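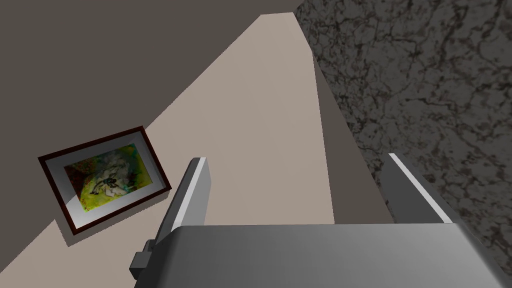

The two-finger gripper in the simulator, viewed from its own wrist camera, with the room's wall and framed picture behind it.

Shared workshop moves its arm project into simulation before cutting metal

The arm group at the Jikstead shared workshop has put its gripper through a full set of motions in software and will start machining the finger plates in February. The simulated gripper is now the reference for the build. Drawings that disagree with it are to be corrected or withdrawn.

The project, called Fawzy, is a tabletop arm with a parallel gripper, meant for fetching and returning small parts in the workshop store. Aniela Głowacki drew the mechanical parts. Sherif Bensaid wrote the control code and built the simulated room in which it is tested.

The gripper has two flat fingers on a wide body. One motor drives both through a rack and pinion, so the fingers always travel the same distance in opposite directions. Full opening is 80 millimeters. The first drawings called for 100, but at that width the racks ran past the ends of the housing, and Głowacki chose the shorter stroke over a larger body.

Bensaid's room contains a plain wall, a framed picture and a dark surface with a marble pattern. The surfaces were picked for the vision code. An early version of the part finder was tuned in a room with bare walls and evenly lit, and it took hard shadow edges for the edges of objects as soon as a lamp was added. The current room has one strong light and no fill, which leaves the wall split between bright and dark areas. The part finder has to ignore those boundaries, and also the veins in the marble pattern.

"If it can sort out a busy texture next to a shadow, the gray bench mat is easy," Bensaid said. "The bench mat is what we have in the workshop."

The camera sits behind the fingers and turns with the wrist, and its picture tilts whenever the wrist rolls. The code does not level the picture. It reads the wrist angle from the joint encoder and applies the rotation to the detected position afterward, a change that shortened the processing time enough to run on the small computer already mounted in the base.

Seven of the planned test motions involve a wrist roll. All seven now finish without the fingers touching the wall or the table. Two of them failed in earlier runs. In the first, the elbow reached its limit before the wrist had finished turning, and the path planner had no fallback. In the second, the collision shape for the gripper body was a plain box that did not include the rounded ends, and the planner rejected moves that were safe. Bensaid replaced the box with a closer outline and added a second elbow position to the planner.

Contact is the weak point of the model. The simulator treats the finger faces as rigid, with one friction value over the whole surface. The real fingers will carry rubber pads, and the pads will compress. Głowacki expects the measured grip to differ from the simulated one and has left slots in the pad mounts so that pad thickness can be changed without making new fingers.

The finger plates will be cut from aluminum bar on the workshop mill. The housing will be printed first for a fit check, then remade in aluminum if the printed version flexes under load. The motor and rack are on order from Alimora, the supplier the workshop used for its conveyor. Bearings are in stock.

Wiring is not settled. The camera cable and the motor cable share one path through the wrist, and the group has not decided between a slip ring and a service loop. A loop is cheaper but limits the wrist to less than one full turn in each direction -- enough for the present test set, though not for the screw-driving attachment some members have asked for. The slip ring would add length behind the gripper and the camera mount would have to move forward.

The simulation files, including the room and the test motions, are on the workshop's file server in the Fawzy folder. Members who want to run them need the same simulator version that is installed on the electronics bench computer. Results from other versions should be marked as such before they are added to the log.

Once the arm is assembled, the same motions will be run on the real hardware at reduced speed with no part in the gripper. The Imdale makerspace has asked for the drawings, and Głowacki will send them after the housing fit check.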